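厨房台面木蜡油固化期间的防护与复涂间隔
装修与木作版 · 台面与表面处理
提问时间:2019-04-01

Stullham住户
台面为实木拼板,长边2000毫米,宽800毫米,旧清漆已全部打磨掉,最后一道砂纸240目。现准备改用木蜡油,型号是Mahlangu的硬质蜡油(双组分,附固化剂)。说明书只有一页,写了“薄涂、擦净、复涂”,没有写以下几点:

一、第一遍与第二遍之间到底隔多久,按指触干还是按硬度判断。
二、配好的油料当天用不完,容器口用什么封,能否隔夜。
三、固化期内厨房仍要使用,台面上能不能盖保鲜膜或者塑料布防溅水。
四、水槽开孔的端面吸油很快,是否需要单独处理。

室内温度偏低,夜间不开暖气,通风一般。之前用单组分油做过一块砧板,隔天就能用,这次面积大,不想返工。另外,家里备的包材只有厨房用的那几种,如果能直接用就不另买了。

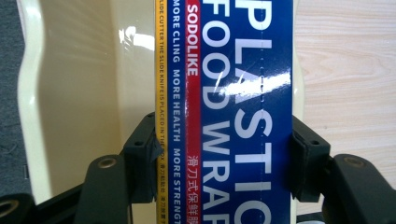

补充一点,打磨后我用湿布擦过一遍,木毛又立起来一些,手摸有涩感。不确定应当再磨还是直接上油。旧清漆打磨时靠墙一侧有几处磨得比较深,侧光下能看出浅坑,这部分不打算再找平。

以上问题如有分歧,请说明依据的是产品说明还是自己的经验。

灰浆匠
按顺序答,依据是自己的经验,Mahlangu这个型号没有用过,双组分蜡油用过另外两种。

复涂间隔不看指触干。双组分油第一遍渗入后,表面很快就不粘手,内部反应还在进行。常温下隔12小时可以上第二遍,温度低则延长。判断方法是用白色百洁布在不显眼处轻擦,布面不带油色、不发涩,即可复涂。间隔过长也有问题,首遍完全固化后第二遍附着变差,需要用细百洁布轻拉一遍再上。

配好的油料不能隔夜。加入固化剂以后,封口只能阻止溶剂挥发,阻止不了反应。不要把混合好的料密封在小口玻璃瓶里,部分产品会放气。按面积算好用量,分次配。没有加固化剂的主剂可以保存,液面上贴一层膜隔开空气,再盖紧原盖,比单盖盖子结皮少。普通聚乙烯膜够用,短时间接触没有见过溶胀。聚氯乙烯的缠绕膜不建议接触油面,增塑剂会迁移。包装盒上一般标有材质,看清楚再用。

固化期内不要覆膜。油性涂层的固化需要空气流通,膜贴在上面会留下水汽印和压痕,印子发白,后期很难擦掉。要防溅,可以架空遮挡,两侧垫木条,膜或纸板搭在木条上,四周留缝。

端面单独处理。水槽开孔一圈先刷,吸干了补,补到不再吸为止,然后跟大面一起走第一遍。只刷一遍等于没有刷,水会从端面进去,先黑的就是这里。

木毛立起来是正常的。干透以后用240目顺纹轻磨一遍,吸尘,不要再用湿布。

阳台党
我家直接盖了保鲜膜,没事。不过我用的是单组分的,而且只盖了一晚上。木毛没管,涂上去以后摸着有点糙,用久了就平了。 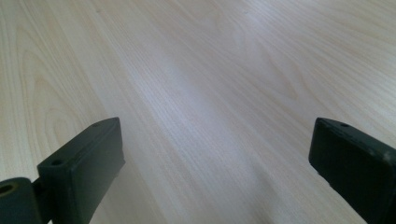
Lerato Xaba
木作版版主,Randau木工坊表面处理技师

楼上关于覆膜的说法不宜照搬。单组分氧化固化的油与双组分油机理不同,前者覆膜后固化停滞,揭开后继续;后者反应照常,但溶剂排不出去,结果是表层发软。盖一晚没有出现痕迹,与涂布量和室温都有关系,不构成一般结论。

对第一个回答补充如下。

砂纸目数。大面停在240目偏高,不影响使用,但渗油量会下降,第一遍更需要擦净。方法是涂布后等待,等待时间以说明书为准,然后用不掉毛的棉布把未吸收的余油全部擦去。多数返工的原因在这一步,残油留在表面形成软膜,后面几遍都压在软膜上。若要降低风险,可退回180目顺纹重磨一遍。

山形纹部位。弦切板的弧形花纹处早材、晚材交替,吸油不均,第一遍后会出现深浅差,第二遍后差异缩小。不要为了追平颜色在浅处反复补油。补得越多,残油越多。

旧漆残留。靠墙一侧磨得深,说明该处旧漆较厚或压力不均。上油前用白电油(石脑油)擦湿,侧光检查,残留清漆的位置颜色不变深,须继续打磨。此项检查应放在湿布除毛之后。另外,湿布起毛、干后轻磨这一工序我建议保留一次,目的是让木毛在上油之前立起并去除。第一个回答说不要再用湿布,是指磨完之后不再擦水,这一点没有冲突。

背面。提问中没有提到背面。拼板只涂正面,两面含水率变化不一致,容易翘曲。背面至少涂一遍,可与正面第一遍同日进行,先背后正。若台面已固定在柜体上,松开连接件处理,不要省。同时检查连接件是不是长圆孔,圆孔锁死的要改。

固化与使用。低温环境下以说明书标称的完全固化时间为下限,此前不放湿抹布、铁锅和调味瓶。木坊里有一块同类台面放到6月才装水槽,属于保守做法,家用不必这么长。轻载使用可以提前,但水渍应当即时擦干。

擦拭布的处理必须单独提一句。浸过干性油的布揉成团存放会自热起火,双组分产品中多数仍含干性油成分。用后摊平晾在室外,或浸水后装入带盖金属桶。不要扔进厨房垃圾桶,也不要用塑料袋扎起来。

关于包材,主剂封存优先用原罐。液面过低时可换小容量金属罐。Prasomer的隔氧喷罐我试过,对大口罐效果一般,罐内空间小的时候才明显。

Stullham住户
收到。背面确实没有涂,台面还没有固定,可以翻。准备退回180目,端面先补油,固化期用木条架空遮挡。主剂剩余部分留在原罐。石脑油检查做完后再回来更新。

灰浆匠
背面那一条我漏了,以版主的为准。翻板时两端各一个人,水槽开孔处截面窄,不要单点受力。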